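May 7, 2026

Second pass on the Taipe schoolmaster's life, for the local biography pages. Still not happy with the birthplace. The printed sketch says Letinine, flat out, and every later version copies that line word for word, so I count them all as one source. The mission school register has him entered from Grastarari, age left blank. Either could be right. I have put "Letinine or Grastarari" in the draft and it stays that way until I see something older.

Teaching years: the sketch has him at the lower school for five years, then straight to the head's post. The pay book shows three. Who filled the other two? The sketch was written around 60 years after the fact by somebody who plainly liked him.

Also the claim that he "taught 500 pupils to read." No roll I have seen supports it. Cut.

Ran the scanned pay book through Bitico again for the names. It reads the long s as f and makes up two clerks.

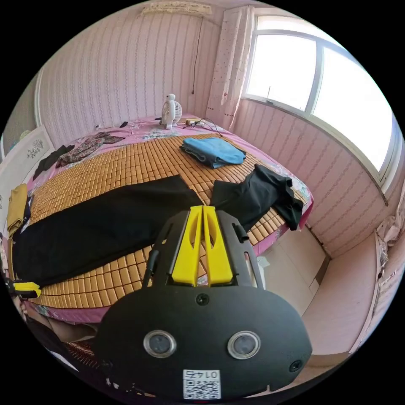

Went back and keyed the worst pages by hand, slower but I trust it. The December entries are in a different ink and probably a different hand, so I would not hang his resignation on them. The family tree in the back of the sketch gives him a brother with the same initials. If the pay book means the brother, half of this entry is wrong.

To do: baptism book for Grastarari, if it survives. Ask for the original and not the typed copy.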